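Plumevcombe Makers and Menders
Automation Group
Minutes of the meeting held on 2025-08-05

Chair: Kerstin Bauerfeind
Present: ten members and two guests from the Giscombe group
Apologies: received from three members, as on the sheet

1. Minutes of the last meeting

Agreed, with one correction. Under item 4 the cable clips were put down as the wide sort. They were the narrow sort, and the wide ones are still in their bag if anybody wants them.

2. State of the cell

Kerstin went through where we have got to with the two-armed tray cell, which now has the name Pivari painted on its tool drawer and is therefore stuck with it. She was delighted to report that both arms have been through the full start-up routine and come back to their home positions every time this month. The run counter stood at 1306 when she switched off last night. A small cheer went up at this, and the Giscombe guests joined in.

The left arm had been the awkward one since February. The fault was finally traced to the plug at the base, where one pin had been pushed back into its housing and only made contact when the arm was folded. The plug has been replaced and the cable given a longer loop so that it no longer pulls when the arm reaches out. Thanks were recorded to everyone who sat on the floor with a torch.

3. Setting up for trays

Most of the evening went on this, and quite right too, as it is the part we have all been waiting for. The job is to pick up a black plastic tray by its raised rim, turn it and put it down straight. The long shape with rounded ends makes it a lovely problem, because a tray that has been nudged at one end swings round a surprising amount.

Agreed starting arrangement: trays in a single row along the yellow table, left at whatever angle they happen to land. Kerstin argued strongly for uneven gaps. When we set them out neatly the arms look wonderful and we learn very little! It was asked whether the arms would foul each other in the tighter gaps. The answer is that they can, and the left arm now waits until the right has gone back past its half-way mark. 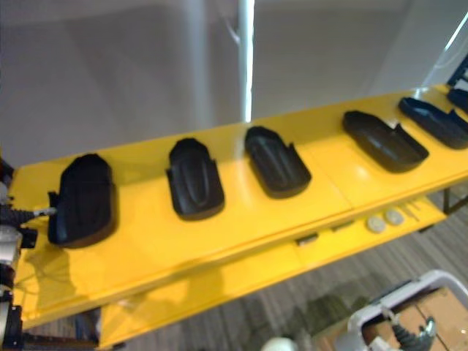
Height was the next question. The fingers had been coming down a touch low, so that they pressed on the table before closing. Raising the approach by 2 mm cured the pressing but lost the grip on some trays, and there was a long and very enjoyable discussion about whether the table top is level. A straight edge was fetched. It is level enough along its length but there is a slight lip at one of the joins. The approach height will be set separately for each side of that join.

Closing speed to stay at 80 per cent for now. The guests run theirs slower and offered to send their settings, which was gladly accepted.

4. Looking after it

The following was agreed as the routine before each session:

Wipe the finger pads with a barely damp cloth and let them dry.
Check the gripper screws by hand. Do not use the long key, it is far too easy to overdo it.
Run a finger along each cable from base to wrist and feel for nicks.
Send both arms home and watch them all the way.
Write the counter reading in the book, with initials.

Greasing of the rail was raised again. The maker's sheet says one thing and the label on the tin says another. Kerstin to ring Hendricks and ask which grease they supply with new rails.

Spare finger pads: one full set left. Agreed to order more before we need them. It was suggested we try cutting our own from the rubber sheet in the store, and two members are itching to have a go. They may, on the right arm only, with the old pads kept safe.

5. Giscombe visit

Our guests invited us to see their own cell running. They have a very clever way of marking the home position with a scribed line on each joint, so that a glance tells you if anything has slipped. Everyone wanted to copy it at once. To be tried on the left arm first.

6. Actions

Kerstin: ring Hendricks about the grease; order finger pads.
Settings group: separate approach heights for the table join; compare speeds with Giscombe when their list arrives.
Pad cutters: one trial set, thickness measured before fitting.
Everybody: fill in the book. There are four blank lines in July.

7. Any other business

The stiff drawer has been planed and now opens. The kettle lead is not to be borrowed for the soldering bench.

Next meeting in the same room, with the first hour kept free for running the cell.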